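How to Fix a Dangling Modifier (and When to Leave It Alone)

By Hedvig Eklund, 30 December 2023

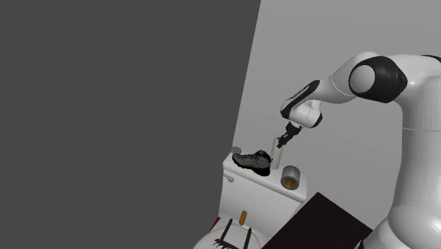
A modifier is a word or group of words that tells you more about something else in the sentence. Most textbooks say it "dangles" when the thing it's supposed to describe is missing, and that it's "misplaced" when the thing is there but in the wrong spot. I've never seen much practical use in keeping the two apart, because the repair is nearly always the same. Try this one: "Standing on the white toilet tank, the robot arm reached toward the small objects." The small objects are what's standing on the tank. The arm comes in from the right. The grammar says otherwise, and a reader who had only the sentence to go on would have the arm perched up there with its feet under it.

You'll find plenty of sites that promise to cure this sort of thing with one rule. I doubt there is one. There's a method that catches most of the bad ones, and it takes some reading on your part.

Step 1. Find the opener

Look at the start of each sentence for a phrase that ends in a comma and has no subject of its own. The usual suspects start with an -ing word (walking, hoping, having finished), an -ed word (tired, covered, based on) or "to" plus a verb (to save money, to get there early). Mark them. Don't fix anything yet.

If you're working on a long piece, do this on paper. I know that sounds old-fashioned. Your own writing looks fine on a screen for the simple reason that you've been staring at it there all week.

Step 2. Ask who's doing it

Take the opener and ask who or what is doing the action. Then look at the first noun after the comma. They should match.

Having eaten the sandwiches, the bus left without us.

Who ate the sandwiches? We did. What comes after the comma? The bus. So it needs work.

To qualify for the discount, your form must be received by September.

Who is qualifying? You are. What comes after the comma? Your form. This one is wrong by the same test, but I'd bet you read it without a hitch, and I'll come back to that.

Step 3. Pick a repair

There are two that I trust.

The first is to keep the opener and change the subject of the main part: "Having eaten the sandwiches, we missed the bus." It's quick. It can also shift the meaning, as it has there. The first version blamed the bus and the second one blames us. Check that you still mean what you've written.

The second is to give the opener its own subject and turn it into a full clause: "After we had eaten the sandwiches, the bus left without us." This is longer and a bit plainer, and it's the one I use most.

A third repair gets recommended a lot, which is moving the phrase to the end. I'm wary of it. "The bus left without us, having eaten the sandwiches" is no better than what we started with. Moving the phrase only helps when it lands beside the right noun. With the tank sentence it does, as long as you move it all the way: "The robot arm reached toward the small objects standing on the white toilet tank."

Step 4. Check the small words too

Openers get all the attention, but "only", "almost" and "nearly" wander around just as badly. "I almost paid 300 dollars for that course" means I kept my money. "I paid almost 300 dollars for that course" means I didn't. Put the small word directly in front of whatever it limits.

That said, don't get fussy about "only" in speech or in a friendly email. "I only ate one" is clear to everybody who has ever owned up to eating a cookie. The people who insist on "I ate only one" are free to do so.

Step 5. Decide whether it matters

Some openers have been used so long without a matching subject that they work like prepositions. "Considering the weather, the turnout was good." "Speaking of money, the rent is due." The turnout wasn't considering anything, and the rent doesn't speak. I wouldn't touch either of them.

The discount sentence from Step 2 sits somewhere in between. In a notice, where "you" is obvious, it does no harm. In a contract or an essay that's going to be marked, change it: "To qualify for the discount, you must send your form by September."

My own test is whether the wrong reading is possible enough to slow someone down, or silly enough to make them laugh. If it's neither, I spend my time on the next paragraph. My colleague Chi-keung Shih thinks this is lazy and fixes every last one. We've been having that argument for years and his copy is no easier to read than mine.

What about grammar checkers?

I ran 20 faulty sentences through Sarpong, the checker we have at work, expecting it to do fairly well. It flagged two. It also put a wavy line under "Considering the weather", which was fine, and offered to change "the bus left" to "the bus departed", for which I can't think of a motive. Use a checker for typos if you like. I wouldn't trust it with meaning.

Practice

Fix these, using whichever repair you prefer. One of them can be left alone.

Running for the door, my glasses fell off.
Covered in melted cheese, the children loved the casserole.
Given the cost, the repair seemed pointless.
At the age of 27, my grandmother taught me to drive.

The last one depends on who was 27. If it was you, write "When I was 27, my grandmother taught me to drive." If it was your grandmother, somebody has their dates wrong.

Related articles

Its or it's: the short version
Who and whom, and whether you can skip whom
Do you need a comma before "and"?
Collective nouns: the team is or the team are?
Five rules about prepositions you can ignore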